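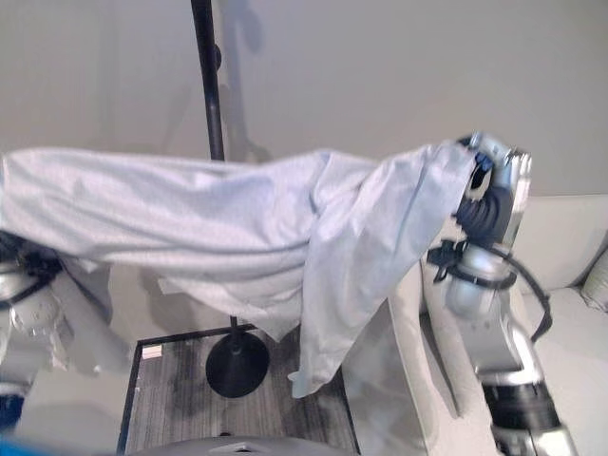
Sistwood council wants residents to wash their bedding less often, and it has put a number on it. A leaflet due through doors in February says a household that stretches the gap between washes to 13 days will save 200 litres of water a month. A large, thin cloth in pale blue-grey, creased along its length and sagging into folds at one side, is the sort of thing the campaign has in mind, though the leaflet never says what size of load it based its sums on. Nor does it say how many people are in the household, or how old the washing machine is.

The work was done by Zurerance, a consultancy paid out of the council's water budget. Its report runs to 45 pages, and only 4 of them deal with washing at home. The rest covers leaking mains, which the leaflet leaves out.

Yayra Ackah, who runs the launderette on Hella Street, has read the report and is not persuaded. "They asked people how often they change their sheets and believed the answers," she said. "I wouldn't."

The council said the figure was "a fair guide" and that a fuller breakdown would be published in due course. It gave no date. Repairs to the burst main by the Esfahani bakery, first reported last summer, have still not begun.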